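Home | Guides | Forum | Downloads | Log in
Filed under: Shop Automation > Two-Arm Builds > Set-up
Shares 73 | Comments 7

Irkley Two-Arm Kitting Cell, Section 4: Bins, Tray and First Picks

By Ravinder Boychuk

Read Section 3 first. If your arms are not bolted down and the stop button has not been tested on both of them, go back and do that.

The Irkley notes say the layout in this section "sets itself up in minutes." I have built it twice in a shared workshop and I don't believe that for a second. Set aside an afternoon.

4.1 Laying out the table

1. Push the two tabletops together until the seam closes. Run a fingernail across it. If you feel a step, shim the low side.
2. Put two bins on the left and two on the right. Leave the middle open.
3. Set the steel tray in the middle and line it with plain white paper. The tray is shiny, and the wrist camera does badly with shine.
4. Load one kind of part per bin: cylinder parts with their leads top left, round red boards bottom left, harnesses on the right, one type to each bin.
5. Bring one arm in from each side and jog it by hand over its bins. 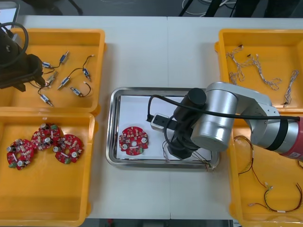 4.2 Teaching the first pick

1. Set both arms to 7 percent speed. The controller will offer you 50. Say no.
2. Start with the boards. They are stiff, they lie flat, and they give the gripper an edge to find.
3. Teach the approach point 60 mm above the bin floor, then the pick point, then the way out. Save each one separately.
4. Place the board on the left half of the paper and leave the rest clear for the harness.
5. Run the pick with your hand on the stop button. Repeat until you are bored, then repeat with the boards overlapping.

CAUTION: Never have both arms over the tray at the same time. The Prundden software has a "shared zone" setting that is supposed to prevent this. Test it at low speed before you trust it. Mine was switched off after an update and gave no warning.

Note: Check the cable along each arm at full reach. It should have slack at the wrist and still stay clear of the bin rims.

4.3 Adding leads and harnesses

Wires are where the promises get thin. A board is the same shape every time you pick it up – a harness never is.

1. Spread the cylinder parts out so that no lead crosses another. Yes, this means doing some of the robot's job for it.
2. Pick by the metal body, never by the lead.
3. Pick harnesses close to the label. The loose ends will land where they like, so leave room for them on the paper.
4. A finished kit is one cylinder part, one board and one harness, all on the paper and none on top of another.
5. Stop the cell before you reach in to fix anything. Fingers count as anything.

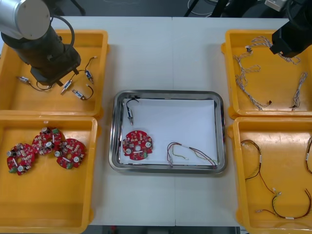
Daryna Pylypenko: I get better harness picks by closing the gripper halfway before it goes down. Fully open, mine kept grabbing two at once. I'd also skip the automatic retry, which only pushes the tangle into a corner of the bin.

Her half-closed trick works on my cell too, with the boards left at the normal opening. I have not tried it with the Ollader fingers.

4.4 Before you leave it running

1. Save the program under a new name.
2. Reload it and run one full kit at low speed.
3. Raise the speed in small steps and stop at the first dropped part. Go back one step and stay there.

Note: The cycle times in the brochure assume perfectly spread parts. Write down your own.

Next: Section 5, Emptying the Tray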